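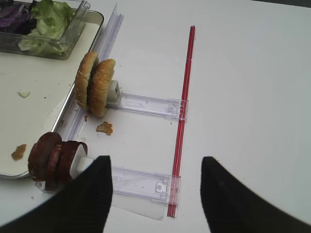 이 사이트는 쿠키를 사용합니다. 계속 이용하시면 동의한 것으로 간주합니다. [동의] [설정]

자주 묻는 질문: 동네 햄버거와 '수제'라는 말
인쇄하기 | 이메일로 보내기
최종 업데이트: 5월

'수제버거'의 기준이 따로 있나요?
제가 찾아본 범위에서는 없습니다. 가게가 수제라고 쓰면 수제입니다. 패티를 직접 빚는 집도, 냉동 패티를 굽기만 하는 집도 같은 간판을 답니다. 저는 메뉴판의 이 단어를 아예 안 읽고 넘어갑니다.

그럼 뭘 보고 고르나요?
고기 중량이 적혀 있는지부터 봅니다. Skasier 거리의 버거집 일곱 곳을 다녀 봤는데 패티 무게를 써 둔 곳은 두 곳이었습니다. 나머지는 '두툼한', '푸짐한' 같은 형용사뿐이었고요. 굽기 전 무게인지 구운 뒤 무게인지도 물어보세요. 대답이 늦는 집이 많습니다.

채소가 많으면 건강한 버거 아닌가요?
양배추 한 줌 더 넣는다고 소스 열량이 줄지는 않습니다. Pandora의 '가든 버거'는 메뉴판 기준 546kcal이고 일반 버거와의 차이는 거의 없습니다. 이름이 초록색일 뿐입니다.

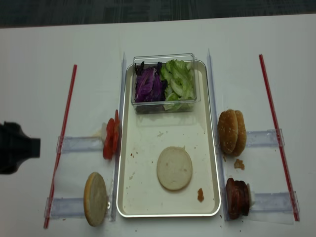

독자 의견: 그래도 채소가 많으면 먹고 나서 속이 덜 부대끼던데요. 열량만 가지고 따지는 건 좀 야박한 것 같습니다.

속이 편하다는 분들 말씀까지 부정할 생각은 없습니다. 다만 '건강'이라는 말로 값을 더 받는다면 근거도 같이 내놓아야 한다고 봅니다.

브리오슈 번은 정말 더 맛있나요?
버터와 달걀이 들어가니 향은 진합니다. 그런데 Innes에서 '브리오슈 스타일'이라고 파는 빵은 버터가 아니라 마가린을 씁니다. '스타일'이 붙으면 원재료 표시를 확인하시는 게 좋습니다. 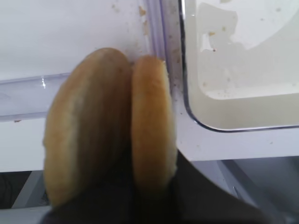 남은 번은 냉장고에 넣어도 되나요?
냉동실이 낫습니다. 냉장 온도에서는 빵이 더 빨리 굳습니다. 한 개씩 싸서 얼렸다가 마른 팬에 단면부터 구우세요.

후기 별점은 믿을 만한가요?
저는 별로 안 믿습니다. Fistley 지점은 후기가 117개인데 음료 쿠폰 행사 때 올라온 것이 태반입니다. 별 세 개짜리부터 읽어 보세요. 감자튀김이 눅눅했다거나 하는 쓸 만한 이야기는 거기에 있습니다.

집에서 만들면 더 싼가요?
한 개만 만들면 비쌉니다. 토마토며 양상추를 통째로 사야 하고, 남은 건 며칠 뒤에 버리게 되죠. 네 식구가 한 끼로 먹을 때나 계산이 맞습니다.
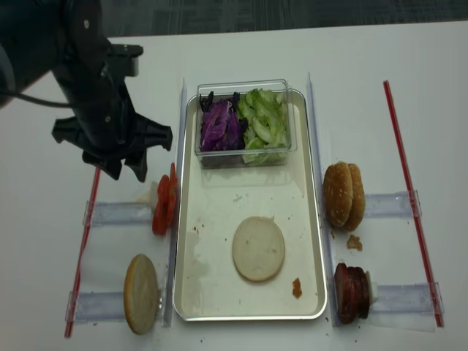

토마토와 양상추, 적양배추.

토마토는 어떻게 썰어야 하나요?
두께보다 물기가 문제입니다. 키친타월에 잠깐 올려 두면 빵이 덜 젖습니다. 전용 슬라이서를 권하는 글도 많던데 대개 판매 링크가 달려 있더군요. 저는 빵칼로 썹니다.

새 글을 이메일로 받아 보세요. [뉴스레터 구독]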